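Speaker notes: Wiping down smooth surfaces
Rindale site session, April
Speaker: Marwa Benmoussa

Slide 1
Introduce myself. I look after cleaning supplies for the Prernico offices. Say that questions can come at any point. Handout is by the door.

Slide 2
We bought 700 cloths last year and 584 went out to the floors. Most were binned too early. Ask who washes theirs and at what setting.

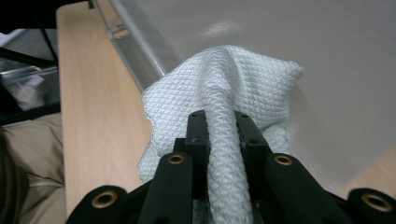 Fabric softener is the main problem. It coats the fibers and the cloth starts to smear. Wash at low heat, no softener, and keep cotton towels out of the load. Mention the edges too. The blue-gray cloth on the slide has small frayed fibers along one side, and I still use cloths like that on desks. Pass the Courtois sample around at this point.

Slide 4
Folding. Fold in half twice and turn to a clean face when the first one drags. A bunched cloth has loose corners and they leave lines on a shiny panel. Show this on the table, about 2 minutes. Then the order of work: dust first, spray on the cloth, edges last.

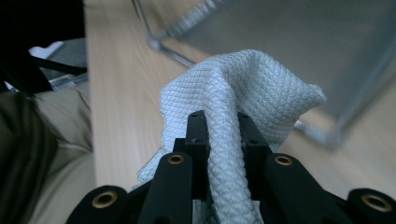 Textured cloth, gathered in the middle.

Slide 6
The diamond pattern is fine for glass, but finish with a flat weave. Vuvine order form is on page 68 of the supply binder. Orders go in before noon.

Break, then the sinks.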